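# An open afternoon at Hekwood's robot lab

Hekwood opened its doors in Atstead on 4 August 2022, and I'd been looking forward to it for weeks. I have been to plenty of robot shows where a shiny arm waves at you from behind glass. At this one you could sit down with the people who teach the things, and they'd talk for as long as you liked!

I got nearly an hour with the engineer who runs the desk-work project. She asked me to leave her name out (the whole team prefers it that way), but she was happy to have everything else written down.

"We're after small jobs," she told me. "Picking up a stapler. Moving a pen holder over a bit so you can put a notebook down. Everybody can do it and hardly anybody could tell you how."

So the team records people doing office chores from a head-height view, and the robot's software learns from those recordings. The current set has 443 of them, each one checked by a person before it goes in. I asked what makes a good one, and she laughed.

"Slow hands! And a clear start. We ask people to put both palms down on the desk before they reach for anything. Then the software has a fair chance of finding the fingers."
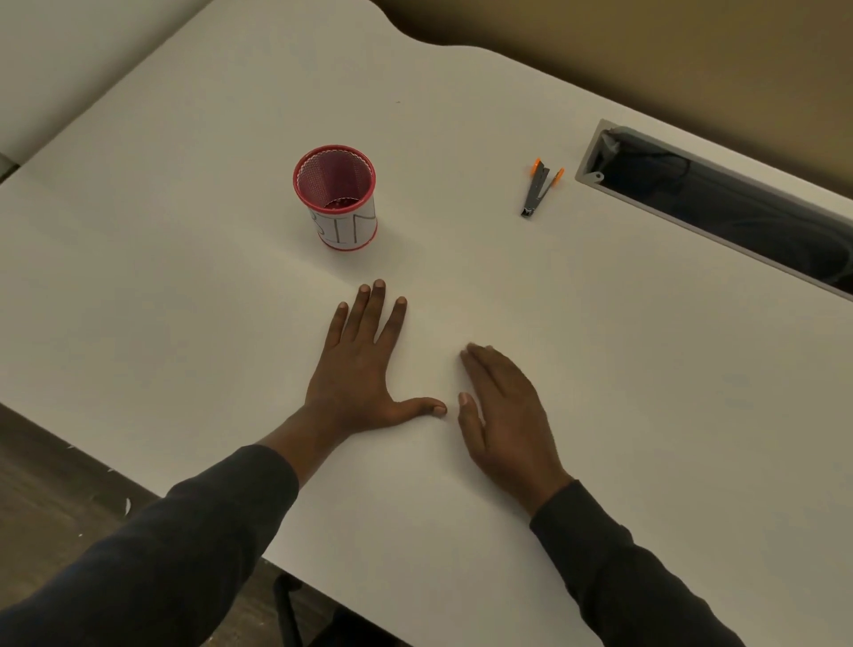

She was just as keen to talk about what goes wrong. White desks are hard, she said, as a plain surface gives the software very little to hold on to, and long sleeves can confuse it about where a wrist ends. Mesh is another headache. "You and I look at a mesh cup and see a cup. A depth sensor sees a cup on Monday and a cloud of gnats the next day."

The robot itself is called Poltel, and it was working in the next room for most of the afternoon. It has two arms and grippers with soft pads, and it moves with a sort of careful politeness that I found completely charming. While I watched, it lifted a roll of tape, thought about it, and set it down in a tray. A boy next to me asked if it could do that 100 times in a row. "It did 216 last week," the engineer said, "and then it dropped one on my foot."

I wanted to know how much further they have to go. Her answer was 2,000 recordings by next April, with more kinds of desks and many more kinds of hands. Visitors could sign up to be recorded, and there was a line at the table when I left. The Abernathy building upstairs hallway is being cleared out for two extra stations.

"Come back when it can staple," she said at the door. I've already asked for the date.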